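Evening, kitchen table, second cup of the ginger tea

I told myself I would write this down before supper and of course it is now well past supper, and the dishes are still in the sink, and I am going to write it anyway while I can remember who said what.

The left gripper closed by itself today. There, that is the whole news, and I could stop, but you know me, I never do.

We were on the power strip task again, the one Rajeshwari calls the socket job. You pick up the little white plug with one hand, steady the strip with the other, bring the plug over and seat it, pull it out again, put everything back, and go again. The strip is dead, it has no connection to anything in the building, and I am so glad of that tonight. We had 110 good runs planned for the week and we were sitting at 60 when I came in, with my good shoes on for once (I had hoped to leave early and get out to Avville to see Mom's new curtains, ha).

The morning was lovely. I always enjoy the first hour with the grippers, when my wrists are fresh and the cables hang the way they should, and I get into a sort of rhythm with it, a bit like kneading bread. Agnese was on the computer, watching the signals come in and calling out "good" after each one in that soft voice of hers, so that I never know whether she is talking to me or to the screen. We got through a whole batch before the break without one spoiled run.

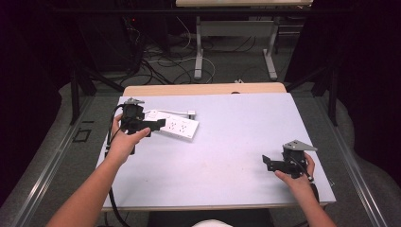 After the break I had only just settled my hands again when the left one gave a kind of shiver. I felt it in my palm before I heard anything. I said, "Agnese, did you send something?" and she said no, and I thought, well, maybe I squeezed without meaning to. I do get a little heavy-handed when I am thinking about lunch. So we went on, and I'm cross with myself about that, and I will come back to it.

Three runs later I had the grippers open and I set down the left one so I could straighten the plug with my bare fingers, a thing we all do and none of us should. And the jaws came shut. They went all the way, fast, with a clack like a stapler, and they caught the side of my pointer finger on the way. It didn't break the skin. It did pinch hard enough that I said a word I won't put in here, and Waqas came out from the next bay with his sandwich still in his hand.

I want to be fair about how big this was. It was a pinch. I have done worse to myself with a clothespin. But those motors don't know a finger from a plug, and for a second or so it would not let go, it just held on and hummed. Agnese hit the stop button and then it went limp, and I could get my finger out. She was white as a sheet, poor thing, and kept asking me to wiggle it, so I stood there wiggling my finger at everyone like a puppet show.

Waqas put the sandwich down and took over, very calm, very kind. He had me run it under the cold tap for ten minutes and he wouldn't let anyone touch the gripper until he had copied the log. Then he and Agnese went through it line by line. The short version, as I understood it: the position reading from the left motor was dropping out for a moment and coming back as zero, and zero means closed, so the poor machine thought it had been told to close and did as it was told. The shiver I felt earlier was the same thing, only shorter. It was sitting right there in the log, plain as day, with the time next to it. If I had stopped and said "something is off" when I felt it, I'd have had a quiet afternoon and a finger without a stripe on it.

Rajeshwari suspected the cable, and she was right. She held the plug end of it where it goes into the housing and bent it gently one way and then the other, and Agnese saw the number jump on the screen each time. One wire inside, we think, worn from all the bending. Every time I turn my left wrist outward to reach for the strip, that cable takes the turn too. I must have done that turn thousands of times since March. Isn't it funny how you can wear out a thing just by being steady at your job.

Sylvie called in from MacLeod when she heard. She wasn't angry, which made me feel worse for a while and then better. She asked for the finger first and the cable second, and I noticed that, and I appreciated it. She wants the Sultum units checked too, because they have the same cable and the same motor, and she asked Rhonda to phone them before they started their late shift. Rhonda got hold of them with ten minutes to spare.

By four the new cable was on. Waqas opened and shut the left jaws 100 times from the keyboard, with all our hands behind our backs like children in a museum, and bent the cable every which way while he did it. Not one dropout. After that he had me pick the pair up again, only if I wanted to, and hold them wide open over the board and do nothing at all for a good long while. I'll admit my heart was going. They stayed open.

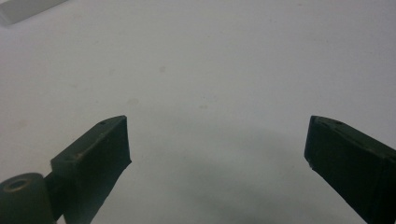
What we agreed before going home

Bare fingers stay off the board while the motors are live. If the plug needs straightening, Agnese cuts the power first and says "off" out loud, and I say it back to her. It felt silly when we practiced it and by the third time it didn't.

Any shiver, twitch or funny noise, we stop. The person holding the grippers decides, and doesn't have to explain herself. Waqas looked at me when he said that one, very gently.

Agnese is changing the program so that a zero out of nowhere gets ignored and the motor goes slack. She thinks she can have it ready in a day. Until then, no runs with the left hand at all, so the socket job has to wait, and I am to help Rajeshwari label the old recordings from Jirach. That's four boxes of drives and I am secretly pleased, I can bring my cushion.

The three runs after the shiver are thrown out. I asked if we could keep them, they were such nice ones, and was told no.

Finger is a bit purple along the side but it bends fine. I'll put the arnica on it before bed. And I must call Mom about the curtains, she'll think I forgot.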